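Beach landing drill moves to Mok, and the old ramp gets a break

If you live anywhere near Irolcombe you've probably heard the engines already. The landing exercise that usually happens on the main beach at Rornomer has been moved down the coast to Mok for this season, and the first boats went over before sunup, a little after 5 in the morning. I know because my dog heard them first and I heard the dog.

I've been writing up these exercises for years now, mostly for people who want to know which road is closed and whether they can still launch a kayak. So let me start with the useful part. The beach road at Mok is shut from the gas station to the breakwater. The upper road is open the whole way, and the parking lot by the chapel is open too, though it fills up fast with folks who bring folding chairs and binoculars (I am one of those folks). Boats have to stay outside the yellow buoys. The base says the closure lasts through the end of November, with breaks when the weather won't cooperate.

There are 300 people in the landing force this time, plus the boat crews. That's smaller than I remember from the last big one, when the vehicles were lined up past the ball field and you couldn't get a sandwich in town for love or money. The base's notice calls it a company-size landing with attached engineers, and the engineers are the part I was most excited to see. They lay down that roll-out matting that lets trucks drive over soft sand, and I could watch it all day. I pretty much did!
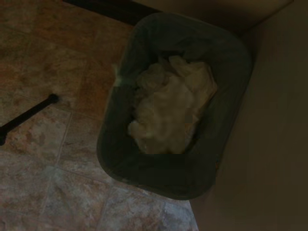 Why Mok and not Rornomer

Rornomer has the concrete ramp, the big lights and a nice gentle slope, and everybody is used to it. The trouble is that everybody is used to it. Crews that have trained there for a while know where the sandbar is without looking, and the notice says as much, in stiffer language. Mok is steeper, the surf comes in at an angle, and there's a shelf of rock on the north end that you really don't want to meet at low tide. The planners want the coxswains reading the water again.

The other reason is the ramp itself. Winter before last took a bite out of the seaward edge, and the patch that went in afterward has been cracking. Cundix, the contractor with the repair job, has it fenced off and is going to pour a new toe along the bottom. I asked at the gate when that would be finished and got a polite smile. The posted notice says spring, and I'd take that as a hope more than a schedule.

What they're practicing

You can follow most of it from the upper road if you know what you're looking at. The first wave is small boats with the people who mark the lanes. They come in quick, jump out, and put up the panels that tell the bigger craft where to aim. Then there's a long stretch where it looks like nothing is going on, and this is when the folding-chair crowd starts opening thermoses. After that the heavier craft come in and drop their ramps, the matting goes down, and the trucks start rolling off.

The plan has 51 vehicles going across the beach before the exercise wraps up, everything from little utility trucks to a bulldozer. They won't all cross on the same tide, thank goodness. On the morning I watched, one truck dug itself in right up to the axle just past the end of the mat, and the bulldozer came over and had it out before I'd finished my coffee. I heard a bit of cheering from the hill. I'd like to think the driver didn't hear it, but sound carries over there.

Later on they're supposed to do the whole thing in the dark. The notice lists 14 hours of night work spread across the schedule, so if you live on the bluff, expect low engine noise and not much light. No live ammunition is being used at any point. There may be some colored smoke during the day, and please don't call the fire department about it, they've been told.

Is any of this still needed?

This comes up every single season, usually in the line at the bakery. Who storms a beach anymore? It's a fair thing to ask, and I've gone back and forth on it myself. My own feeling these days is that the word "landing" makes people think of black-and-white film, when a good deal of what gets practiced here is moving people and heavy stuff from ship to shore at a place with no harbor. You'd need the same skills to bring in water and generators after a bad storm, or to get people out of somewhere in a hurry. The craft and the matting don't much care what the trucks are carrying.

It also costs money, and it ties up a beach that the town of Irolcombe would love to have open for the fall fishing crowd. The bait shop told me sales are down since the road closed. The diner by the chapel told me the opposite, with great cheer and a second slice of pie. So it depends on which side of the barricade your front door is.

I put a version of that argument up on the town page a while back and got a pile of replies, most of them good-natured, a few of them not.

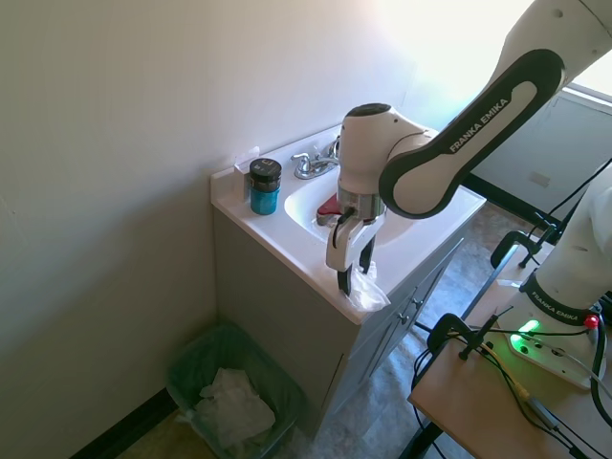
One reader wrote back that I was being too easy on the planners, and that relief work is a nice side benefit but shouldn't be used to sell the exercise. If the point is disaster relief, the reader said, then bring the county emergency people down to the beach and let them run a piece of it, with their own radios and their own trucks, and find out whether anybody can talk to each other.

I think that's a pretty good idea, and I've passed it along to the public affairs desk at the base. They said they'd read it. If I get more of an answer than that I'll put it up.

In the meantime, a couple of practical bits. The tide table is taped to the door of the harbor office, and the landings follow it closely, so that's your best guide to when to show up. Bring a jacket, the wind on the upper road is no joke. Leave drones at home, they're banned for the whole exercise and the patrol does check. And if you parked by the chapel this morning in a green station wagon, your lights were on when I left.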